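Looking After Stainless Steel at Home

Posted 2022-07-10 in Kitchen

Stainless steel is easy to live with, but the name promises more than the metal delivers. It spots, it scratches, and it will pit if salt is left sitting on it. Most of the damage comes from the wrong cleaner or from leaving things overnight.

These notes cover pots, sinks, flatware and the small pieces that come out with the tea.

Everyday washing

Wash in hot water with a little dish soap and a soft cloth. Rinse well and dry right away with a towel. Air drying is what leaves the white spots, and in a hard water town like Urport you will see them after one wash.

Keep steel wool away from anything with a polished finish. It leaves fine scratches, and bits of it stay behind and rust. A nylon pad is fine on the inside of a saucepan.

Add salt to a pot only after the water boils. Salt crystals that settle on the bottom of a cold pot can leave small pits, and pits do not polish out. 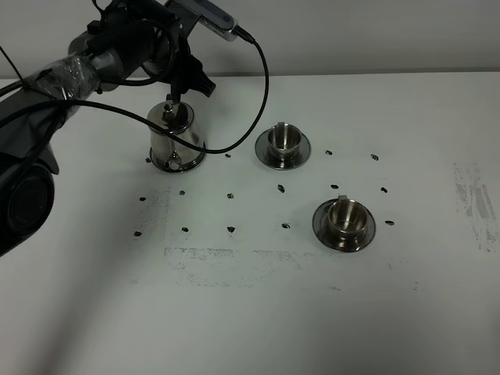

Tea stains

The brown film inside a teapot is tannin. It does no harm, but it builds up and gets into the spout. Put 2 teaspoons of baking soda in the pot, fill it with boiling water and leave it for an hour. Pour some out through the spout while it is still hot, then empty the rest and rinse twice.

For a pot that has been neglected for years, do it again the next day. A bottle brush or a pipe cleaner will get into most spouts. If the lid is hinged, run an old toothbrush along the hinge and dry that spot well, as water sits there.

Do not store a teapot with the lid shut tight. Leave it open until the inside is bone dry or it will smell musty the next time you use it.

Water spots and rainbow marks

White vinegar takes care of both. Wipe it on, leave it for a few minutes, rinse and dry. The rainbow color on the bottom of a pan comes from overheating and is harmless.

For a full polish I use Cernora paste, which I buy in the 8 ounce tub. It lasts more than a year. Use a pea-sized dab on a damp cloth and rub with the grain if the piece has one. On a mirror finish there is no grain to follow, so use light pressure and finish with a clean dry cloth.
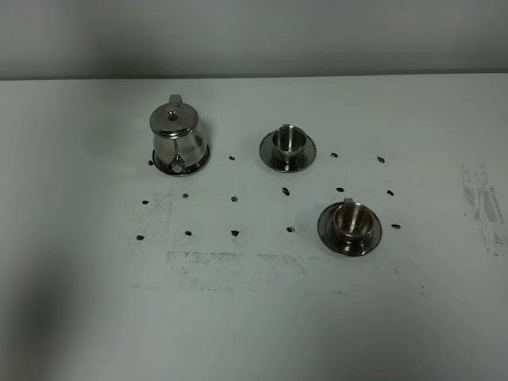 Fingerprints come back the minute you touch a polished piece, so polish last, after the table is laid and the food is under way. A drop of olive oil on a paper towel will hide prints on the outside of a serving piece. Skip it on anything you drink from.

Sinks

Rinse the sink after every use and wipe it dry at night. Never leave a wet sponge or a cast iron pan in it — the rust transfers. Bleach is hard on stainless steel, so if you need to whiten a dishcloth, do it in a plastic bucket.

Flatware

Take forks and knives out of the dishwasher as soon as it stops. Keep real silver in a separate basket, as the two metals can mark each other when wet. Knife blades are usually a harder steel and will rust before the forks do, so dry them first.

I do the whole flatware drawer twice a year, the second time in September before company starts coming.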